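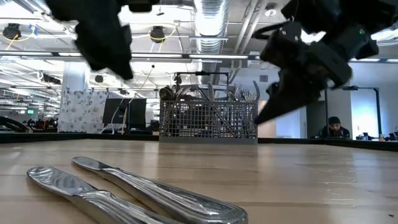 A cutlery basket is a small open container in which knives, forks, spoons and other small utensils are placed for washing in a dishwasher. In most household machines it stands in the lower rack and can be lifted out when the program is finished. The usual material is molded plastic, very often gray, although stainless steel wire is also used. The walls are a grid of small openings, so that water can enter from the sides, and the lower part is frequently closed by a solid band which gives the basket its strength. When a basket is packed full, the handles cross one another inside and only the upper ends of the utensils, such as the tines of forks or the head of a spoon, are easy to recognize from outside.

Construction

The basket may be one open space or may be divided into compartments. Divided baskets keep the pieces apart and help the user to sort them already during loading. Many have a handle arching over the top, by which the whole load can be carried to the drawer or to a table. Some models can be separated into two halves, and others have a folding cover with slots, where each piece hangs in its own place.

The floor of the basket has openings as well. These must be narrow enough to hold the thin end of a knife or a chopstick, which could otherwise pass through and stop the spray arm. Damage to the floor is the most common reason for replacing a basket. A broken opening is sometimes repaired with a piece of plastic net, but the repair does not last long in hot water.

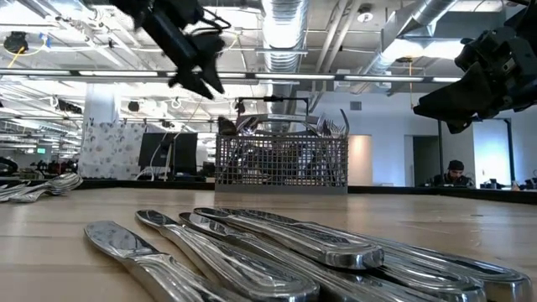
Loading

Two opinions exist about the direction of the pieces. With the handles down, the parts that touched the food stand free above the rim and receive more water. With the handles up, the user does not touch the clean tines and bowls when emptying. Sharp knives are generally placed with the blade down for safety. Table knives with a rounded blade are less dangerous and are placed in both ways.

Spoons create a special difficulty. Two spoons of the same shape easily lie one inside the other, and the surfaces between them stay dirty. For this reason it is common advice to mix spoons with forks in the same compartment. Forks can also catch each other by the tines, but water still passes between them. Ladles and other large utensils are better laid flat in the upper rack if their heads stand so high that they reach the spray arm.

Emptying and sorting

There are two common methods of emptying. In the first, each kind of cutlery is taken from the basket and brought directly to its place in the drawer. In the second, the pieces are first laid on a table in separate groups, for example knives in one pile and forks in another, and each group is then put away together. The second method needs more space, but it is preferred where several sets are in use or where pieces must be counted and dried by hand.

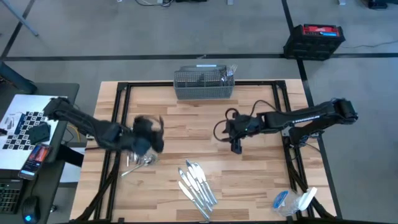
Drying by hand is useful for knives with thick or hollow handles, where drops collect in the ridges of the decoration. Water left on polished metal can leave pale spots, especially in regions with hard water. A wooden table should be covered with a cloth if the cutlery is still wet.

Use in Stokov

In the town of Stokov, baskets without a machine were in use at the Vlček canteen, which washed its cutlery in deep sinks. Each basket was lowered into the water with 25 pieces. According to a short history of the canteen by Nesma El Idrissi, the inventory listed 718 pieces of cutlery, of which over 100 were soup spoons. The baskets were supplied by the Siveck workshop and had a metal ring in place of a handle, so they could hang from a hook above the sink to drain.

Related objects

The cutlery tray is a flat drawer with shaped rows, situated at the top of the dishwasher. The pieces lie horizontally and do not touch, but loading takes more time. The draining cup is a smaller relative of the basket and stands beside the sink. It has holes only in the floor or in the lower part of the wall, and usually a saucer under it for the water.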